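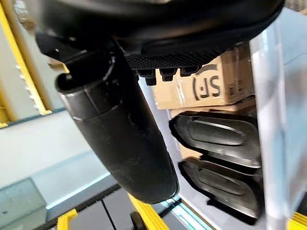
*Moulded pieces and SF carton, Tirico packing area.*

### 4.2 Filling the bin

1. Set the open bin on a flat cardboard box.

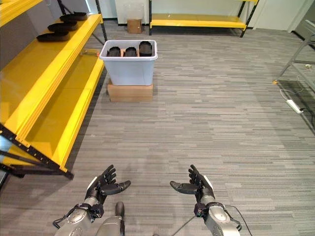

2. Take the black pieces from the upper yellow shelf, nearest first.
3. Stand each piece upright in the bin, side by side.

**Caution:** Do not force a piece below the rim.

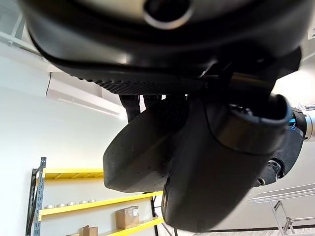

4. Write batch number 281 on the Drernel sheet and leave it with Hemant Pathak by Monday.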